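The man who does dishes for a living

Maximiliano Collado has unloaded the same dishwasher 959 times since March, and he doesn't live with it. The machine belongs to Potgate, a small outfit in Wandodell that wants robots to put your crockery away. Collado's job is to show them how.

"My mum thinks I program them," he says. "I've stopped correcting her. What I do is hold two handles and pretend to be a robot."

The handles are linked to the arms, so where his hands go, theirs follow, a beat late. He works from the feed of a small camera at the wrist, sitting behind a partition so he can't cheat by peeking. Every run is recorded, and the recordings go to the learning team, who would like 4000 of them and say so often.

He came to the work from Jacobs, a café in Parngate where he washed up for 2 years. He reckons he was hired on the strength of it. "They asked if I had experience with dishes. I thought it was a trick."

Bowls are his least favourite. A plate has an edge you can find in the dark, he says, but a bowl curves away from you, and with no feeling in the fingertips you're guessing how hard you've got it.

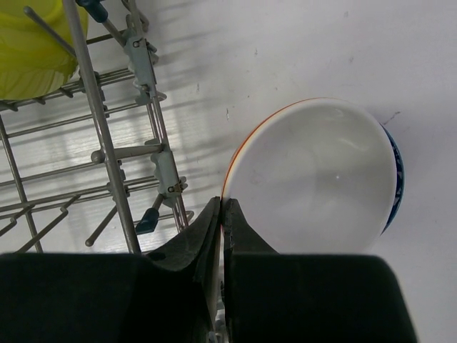

"You learn to go for the rim and then wait," Collado says. "Close, stop, have a look, lift. The waiting is hard to teach people. New operators grab it like it's the last bowl at the buffet."

The waiting is also a sore point. If he hesitates, the robot learns to hesitate, and for a fortnight in autumn the trained version paused over every cup as though it had remembered something sad. That was him, thinking about lunch. He has since been asked to do his thinking between runs.

Bad runs aren't always thrown out. A fumble he recovers from is worth keeping - the learning team likes to see a way back from trouble - while a fumble that ends on the floor gets a tick in another column. He won't tell me the tally in that one. The op shop up the road, he allows, knows him by name.

Does he mind training his replacement? "At unloading? Mate, take it." His bonus at 500 runs was a mug. He keeps it at home and washes it by hand.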